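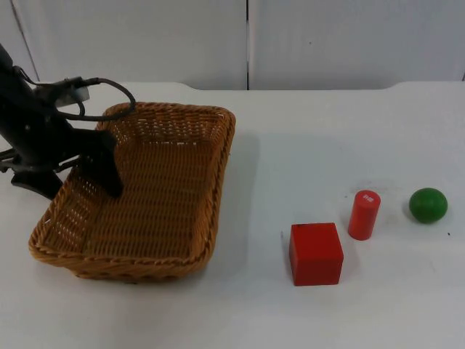 **Sunday, teleop on the left arm.** Back on the sorting task with the new leader handle. Naledi drove the first 11 demos and I drove the rest. Her paths are smoother than mine, mostly on the approach. The start position with a finger down inside the wicker basket is awkward, as the other part of the gripper sits over the left rim and has to lift before anything moves right. Order stays cube, cylinder, green ball.

- Total in the Barkix set is now 663. Target is still 686.
- Handle lag about 300 ms when logging is on. Siyabonga to check.
- Retie the cable before the next run, too much slack near the basket.
- Delete demo 4, I let go of the trigger early.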